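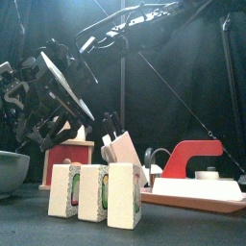 Slide 1: Toy kitchen things and a red wooden box.

Moving house with small kids
Ariel Pascual, Fliscombe family evening, 12 Apr 2022
Speaker notes

Opening (take your time, let people get their coffee)

Thank Madhu for the introduction and for getting us the room. Say hello to the folks in the back. Tell them it's fine to get up and leave if a babysitter calls, I've done it myself in the middle of someone else's talk and she forgave me.

Start with Nico and the bathtub. When we told our kids we were moving to Fliscombe, our oldest, who was seven then, asked whether it was near the ocean (it is not), our middle one asked what was for supper, and Nico, who was three, went and sat in the empty bathtub with his shoes on and said he lived there now. He stayed in for most of the evening. We brought him his noodles. I remember leaning on the sink thinking, well, that's one vote against.

Pause here. People usually have a bathtub story of their own and you can see it on their faces.

I'm a mother of three who has moved house four times with children, and the last time was the big one, 4,000 miles, so what I have tonight is what we did and what I'd do over. I don't have a degree in any of it. If your family does it the other way around and everybody is still speaking to each other, please keep doing it your way.

Slide 2: When to tell them

We told ours too early. The job letter came in February and we were so excited (and so tired of whispering in the kitchen) that we told all three that same night. The house in Varkley didn't sell until the end of summer. That is a very long time to be three years old and leaving. Every morning he asked if it was today. Every morning I said no, honey, not today, and by June I think he'd decided I was making the whole thing up.

What I'd do now: tell the school-age ones as soon as it's certain, they hear everything through the wall anyhow. Let the little one find out when there's something to look at. A sign in the yard, or the first box.

Somebody always asks, what if the big ones tell the little one? They will. Ours would have lasted an hour. Just have your sentence ready. Ours was, "We're all going, and your bed is going too." The bed part mattered to Nico much more than the rest of it.

Slide 3: Packing while they're awake

I used to pack at night, after nine, when they were asleep. I thought I was being kind. Then they'd come down to breakfast and another shelf would be bare, and Lena, my middle one, told her teacher that things were disappearing from our house. The teacher called me. It was a nice call, considering.

So we switched. Daytime packing is slow, I won't pretend it isn't, you'll wrap the same cup twice and find a sandwich in with the lamp. But they saw where things went. Each child got one box to fill with no questions from me, and I taped it shut in front of them and they wrote on it. Nico drew on his. I kept my promise and didn't look inside, and when we opened it at the other end it held one boot, the TV remote, and a great many crackers.

Tell the remote story a bit longer if they're laughing. We had bought a new one by then.

The toys. I get asked about toys more than anything. My feeling is that the toys they play with every day go last into the truck and come out first. Play dishes, blocks, the dolls, whatever it is at your house. We got this wrong the first time we ever moved, and put all of it at the very front of the truck behind the couch, and spent two days with children playing restaurant with a colander and my good shoes.

Getting rid of toys: do it before, or do it after, but please don't do it that last week. I gave away a pull-along duck during the last week in Varkley. I had not seen anyone touch that duck in a year. I am still hearing about the duck.

Slide 4: Saying goodbye

I'll slow down here, this one's a little harder for me.

I had planned a big party. I made a list with 100 names on it, and I had worked out the tables and who would bring the folding chairs, and then our oldest came and stood next to me and said, "I only want Jad." Jad Chamoun lived across the street and was the same age to the month. So Jad's mother and I canceled our afternoons, and the two boys rode bikes up and down the block until it was too dark to see them, and that was the party. I felt foolish about my list for a while. The grown-ups came by for pie the next day, and I think the party had been for us all along, and there's nothing wrong with that either.

Ask your kids who they want to say goodbye to. You may get a surprise. Lena's answer was Mr. Benavides — Aníbal Benavides, our mailman, who let her hand him the outgoing letters. She made him a card. He wrote back! It came to the new address before we'd even found the scissors to open it.

Places too. We walked through every room and said goodbye out loud. My husband thought this was silly right up until the laundry room, and then he had to go stand outside with the dog.

Slide 5: The first night

If you only write one thing down, write this: put the beds together first. Before the kitchen, before you look for the good pans. We had 17 boxes marked KITCHEN and I opened every one of them that first afternoon looking for the coffee, and at bedtime there were three mattresses leaning on the wall in the hall and no screws. We all slept on the floor in a row. The kids remember it as the best night of their lives. My back remembers it too.

Screws for the beds go in a bag, and the bag goes in your purse. I mean your own purse that you carry.

Same supper you'd have had at home. Same book. We read the same bear book for the entire first month and I can still do it with my eyes shut (offer to do a page, only if the mood is right). This wasn't the time for me to introduce chapter books, though I did try, and was told.

Slide 6: After a few weeks

Things got worse for us at this point, and I wish I'd known to expect it. The first two weeks were like a vacation. Then it landed on all of them at once. Nico, who'd been dry at night for months, wasn't. Lena stopped wanting to go to school. The oldest was polite to me, very polite, and that worried me more than the other two put together.

I called Imad Mansour, who has five children and has moved with all of them, and he let me talk for a good long time, and then he asked what we used to do on an ordinary afternoon in the old house. I said, oh, nothing, we'd walk to the corner and get a roll and walk home. He said to find a corner.

We found one. The bakery's on Tkachuk Street, if you're new here, past the gas station, and they do a seeded roll that's almost right. We walked there every afternoon in all kinds of weather, and some days nobody said a word the whole way, and one day in the fall Lena told me the name of a girl in her class. That was how we found out she'd made a friend. The girl's name was Clistia, and I said it to myself all the way home so I wouldn't lose it.

(If time is short, skip to questions from here.)

Slide 7: Things people have asked me before

Should you let them see you cry? I did, I couldn't have stopped it. I told them I missed our porch. They said they did too.

How often should they call old friends? Ours called a lot to start with and then it thinned out by itself. Jad still writes at birthdays.

Can they pick their rooms? Only if you can live with the result. We let ours choose, and the three-year-old picked the one with the closet he could shut himself in, and we took the door off.

Questions

Leave a good half of the evening for this. Repeat each question out loud so the back row can hear. Madhu Mathur has the sign-up sheet for meal drop-offs to new families and she'll be by the door. Remind people to take home the leftover pie, and that the glass dish is mine.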